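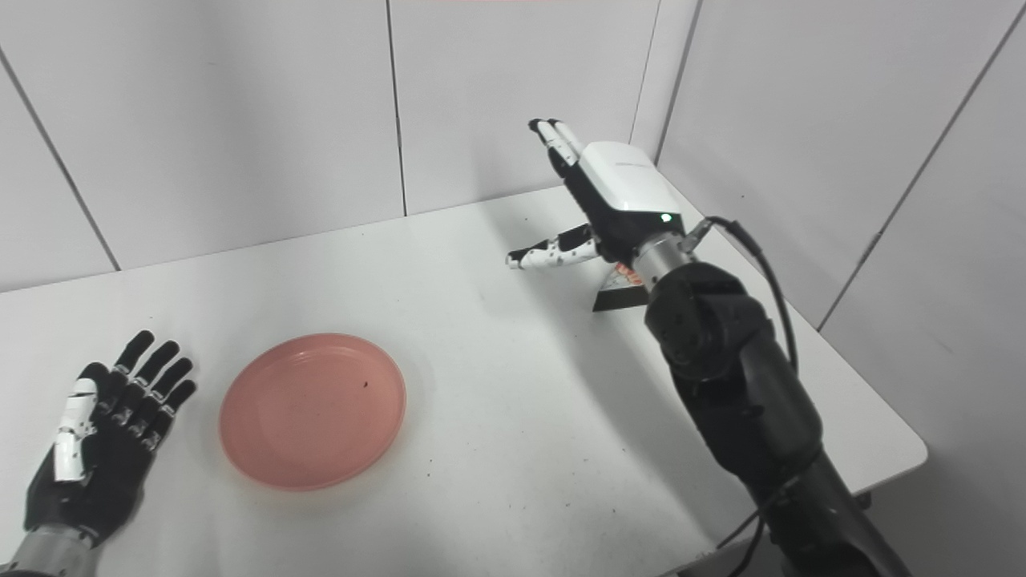
Pink Plate, White Table
Avel's kitchen pages, September 2012

Okay, so I have a thing about plates. I own way too many of them (97 at last count, and yes, that includes the chipped ones) and the one I keep reaching for is a plain round pink one that I picked up at the Priltton flea market in a box of odds and ends. The whole box was 6 dollars! I went in for a cake stand and came home without a cake stand, as usual.

What I love is the color. Some days I'd call it pink and some days it's closer to salmon, and my lamp has a lot to do with it. Put it on a dark table and it looks a bit like a toy. Put it on a white one and it wakes right up, especially if the walls are pale too and there's no pattern anywhere fighting with it. The raised rim is low, so a slice of something sits on it without looking like it fell in a hole.

Cake is really what a plate this size is for, if you ask me. I like something dark on the sides with a bit of orange on top, because that orange next to the pink is so good together and I'd never have guessed it. My Samow cookbook has a chocolate and apricot one on page 406 that takes all afternoon and every bowl in the house, and I still make it every November.
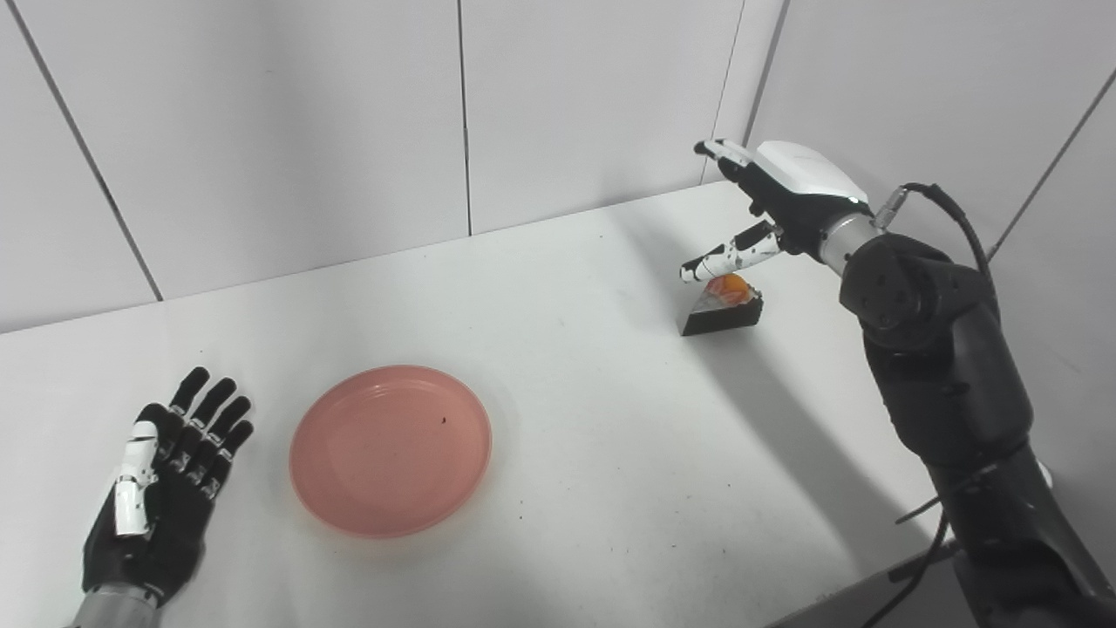 Wedges look best with the point turned a little to one side, I think. Straight at you is how diners do it and it always makes me feel like I'm being handed a bill. I also leave the plate bare for as long as I can and bring the slice over last, so there are no smears to wipe off. Crumbs are another matter. On pink, one dark speck is the first thing your eye goes to, and I've wiped at plenty of them that were just marks in the surface.

I did look at the matching set in the Nnaji catalog, 14 pieces with a jug, and came very close. But then I'd have to find a shelf for the jug, and the shelf is already full of plates.
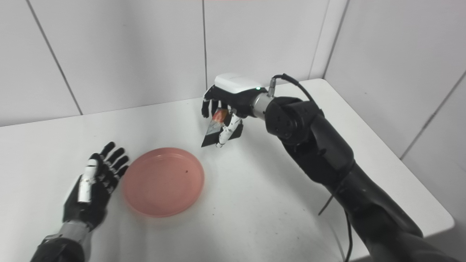

Dorcas wrote in to say that orange on pink is too much for her, and she'd serve anything dark and chocolatey on plain white, with a pink napkin if I really must have my pink. She also wants to know if the apricot cake freezes. It does, just slice it first and leave the glaze off until you're ready to eat.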